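Lino Marino has been laying out work tables for Sendport since April, and he talks about them mostly in terms of paper and tape. The surface has to be covered, divided and replaced on a schedule, he says, and the order of those jobs matters.

"The covering goes down first and rests overnight. If you tape straight away, the paper relaxes under it and the lines go out."

He buys the paper in rolls 800 millimetres wide, so a large table takes two lengths with a seam. The tape is blue painter's tape, which he prefers to the cloth kind that Brunell supplied before.
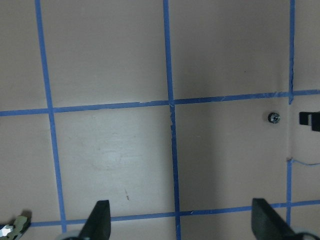
Blue tape lines on the covered surface.

The grid is set out by eye from a single long strip. Marino gave up on a steel square early. "The strips stretch as you pull them. You can measure both ends and still get a slant in the middle. For our purposes a cell is a place with a name, and a few millimetres of drift is fine."

Crossings wear first. Where one strip runs over another the top layer stands slightly proud, and anything dragged across it catches the edge. He patches a crossing up to 2 times, then lifts the whole strip. Pulling takes around 30 minutes for a full table if the adhesive is fresh – old tape comes away with fibres of paper attached.

Scuffs he leaves alone. Creases he looks at more closely, as a flat-bottomed item can rock on one. A crease that can be felt with a fingertip is marked in the log, and the sheet is changed at the next break.

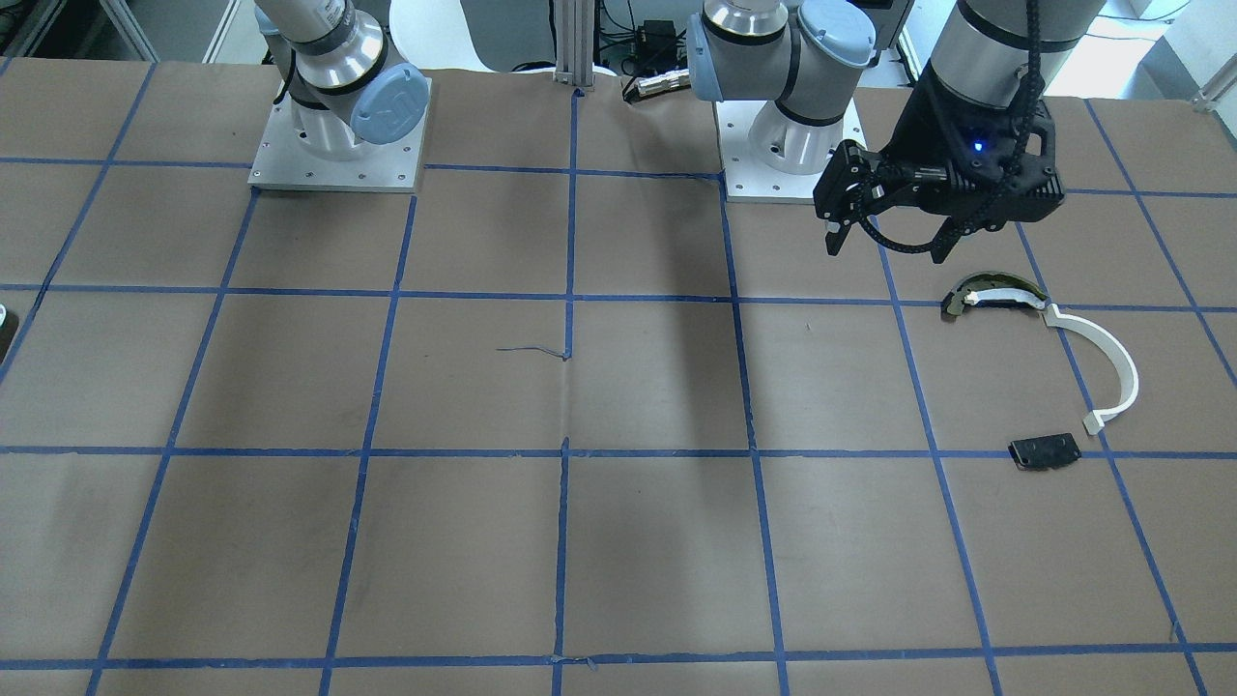 Costa, at the Tandutberg site, would sooner see the lines painted on a permanent board and argues that the paper costs more over a year than the board would. Marino has heard this before. "Paint is fine until somebody wants bigger cells," he says. "I can change mine in a morning."

The next sheet change is already entered in the log, with a new roll of tape set against it.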